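Filed under: Computer hardware > Inside the case > Motherboards

Motherboard (desktop computer)

The motherboard is the big flat circuit board that everything else in a desktop computer plugs into. I've been writing these entries for the Endumero hardware pages for a while now, and this is the one I get the most mail on, so I've redone it from scratch. I'm sticking to ordinary desktop towers here. Laptops get their own entry (and they deserve it, the little monsters).

Other names

You'll hear mainboard, system board, logic board and plain old "mobo." They all mean the same thing. My first boss, Adel Kabbaj, called it "the floor," and I still catch myself doing it.

Where it sits

In a typical tower the board is screwed to one wall of the case. Lay the tower on its side, take off the panel, and you're looking straight down at it. One edge lines up with the back of the case, so the ports poke out where you can reach them and the expansion cards can be fastened next to their slot covers. The power supply has its own corner, and the drives usually live in a cage toward the front.
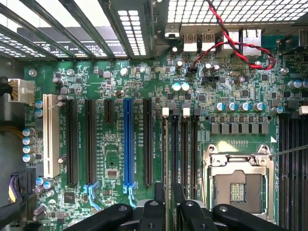

Expansion slots are what most people ask me about, so let's do those properly. PCI is the older kind, very often white or cream, and it was everywhere in the nineties: sound cards, modems, TV tuners, all of it. PCI Express, or PCIe, took over in the 2000s and comes in several lengths. The length goes with the number of lanes, which are the paths data travels on. A short slot is usually an x1, fine for a simple add-on card. The long x16 is the usual home for a graphics card, and plenty of makers gave it a bright color so you could find it in a hurry.

For years boards carried both kinds side by side, and I love those boards! You could run a brand new graphics card right next to some ancient PCI card that you refused to give up. Mine was an Onder sound card and I kept it going for 10 years.

One catch with slots is that the size of the plastic doesn't always tell you how it's wired. A long slot may only have four lanes hooked up. The manual will say, and sometimes there's tiny print on the board beside the slot.

Many x16 slots also have a small latch at one end that hooks onto the card. Press it before you pull. I didn't, once, and I can still hear the snap.

Memory slots

Memory comes on long thin sticks called DIMMs, and these stand up in slots of their own. The clips at the ends swing in to hold the stick down. To put one in, open the clips, line up the notch (it isn't in the middle, so the stick only fits one way), and push evenly until it clicks. It takes more force than you'd like — new people nearly always stop too soon, and then they write to me about a computer that won't start. 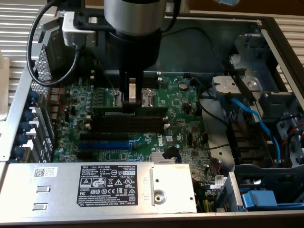
Boards with four memory slots generally want matched sticks in particular pairs. Get the pairs wrong and the machine will most likely still run, only slower than it should. Generations of memory (DDR2, DDR3 and so on) have the notch in different spots and can't be swapped.

The battery

Most desktop boards have a coin cell, usually the CR2032 type, which keeps the clock and some settings alive while the computer is unplugged. If your machine wakes up thinking it's some day in August many years ago, try a new one first. They cost next to nothing.

Capacitors and heatsinks

The little cans standing all over the board are capacitors, which smooth out the power. Their tops should be flat. A top that bulges or leaks means trouble, and there was a bad run of them in the early 2000s that killed a lot of good machines. The finned metal blocks are heatsinks, and they pull heat away from the chips underneath. Dust is their enemy.

Before you touch anything

Shut down, pull the power cord, and touch bare metal on the case to get rid of static. Hold cards and sticks by their edges.

See also: Power supply; Expansion card; DIMM; CMOS battery

Last revised 23 Mar 2025

Contact the editor | © Endumero hardware pages | Back to top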